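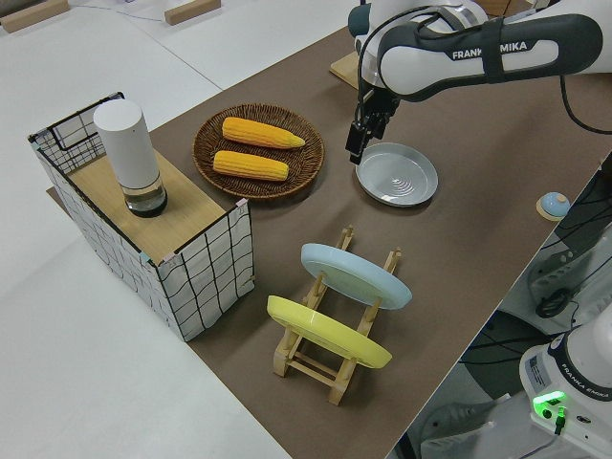 Femke De Smet wants to know why I check the dish rack before the stove, when the stove is the thing that can burn the place down. Fair enough! My answer is that I do the stove when it's been off for an hour, and the rack gets done while I'm waiting, so it ends up first on the sheet. Start wherever you like, Femke, as long as you get to the end.

For anybody new, this is my August run through the kitchen counter and dish area, with my scribbles typed up underneath each line. OK means leave it alone, FIX means do it this week, WATCH means I'll be grumbling about it again next month.

COUNTER AND TABLE COVERING

Covering lies flat, no curled corners: OK
I ran my palm along the whole edge this time, because a curled corner will catch a plate when you slide it. Mine used to lift every summer, and then I started rolling it the opposite way overnight and that cured it.

No cuts or deep scratches where food gets set down: WATCH
One scratch near the end where I slice bread. I know, I know, use the board. It wipes clean for now.

Nothing breakable within a hand's width of the edge: FIX
Found a glass right on the corner at 7 in the morning. My own glass, sadly.

PLATES AND BOWLS

Rims checked for chips, finger all the way around: OK
Go slow and use a dry finger (a wet one slides right over a chip). The light gray round ones are holding up well. I threw out one old soup bowl with a hairline crack, which hurt, it was from the Pfeiffer outlet and they don't make that blue anymore.

Stacks no higher than you can lift with one hand: OK
I put my stack on the scale out of curiosity and took off the top two. Much nicer on the wrist!

DISH RACK (WOODEN)

No splinters, no wobbly pegs: FIX
One peg turns when I twist it. A dab of wood glue and a night left alone should do it. Olga Rivadeneira told me to sand it lightly first with 400 grit and I'm going to listen to her this time.

No black spots at the feet: OK
Tip it over and look underneath, the top tells you nothing. Mine gets stood on its side to dry every evening now.

WIRE GRID STORAGE UNIT

Panels square, no leaning: OK
Push gently on one corner and see if the other corner follows. If it sways, a clip has let go somewhere.

All clips snapped shut: WATCH
The pink and teal ones hold fine but they get stiff with age, so I squeeze each one and listen for the click. I've got a bag of 11 spares from Widinska in the drawer, and I'd say buy spares the same day you buy the unit, as the colors change every year and then nothing matches (I care about this more than I should).

Wire ends not poking out: OK
Snagged a good sweater on one last winter. A bit of tape over the end did the trick.

Wooden shelf board seated properly: OK
Lift it, wipe under it, set it back down. Crumbs get in there and the board starts rocking, and then anything tall on it rocks too. Tall containers go in the middle of the board, lids on. I will keep writing that one until everybody in my house does it.

PRODUCE BASKET

Weave tight, no snapped strands: OK
The dark brown wicker is a champ. I had a pale one from Erden that shed bits into everything.

Basket dry at the bottom before refilling: FIX
Felt a little damp under the last batch of peaches. It went out on the porch for 13 minutes while I made coffee and then I got impatient and finished it with a towel.

Husked corn used or chilled the same day: OK
If the husks are off, it shouldn't sit out all afternoon. Ours goes into the pot by suppertime or into the fridge in a covered dish. Husks on is best if you're keeping it, and the fridge is still the place for it.

STOVE AREA (after the hour is up, Femke)

Knobs all the way off, no sticking: OK

Towels and paper away from the burners: FIX
The towel hook is too close. I'm moving it to the other side of the window, and I've got a Hirnura stick-on hook that says it wants the wall at 70 degrees or warmer, no problem there in August.

Fan filter clean enough to see light through: WATCH
Sort of. If I squint.

Next run when the peg glue is dry and the hook is up. Olga, bring back my sandpaper!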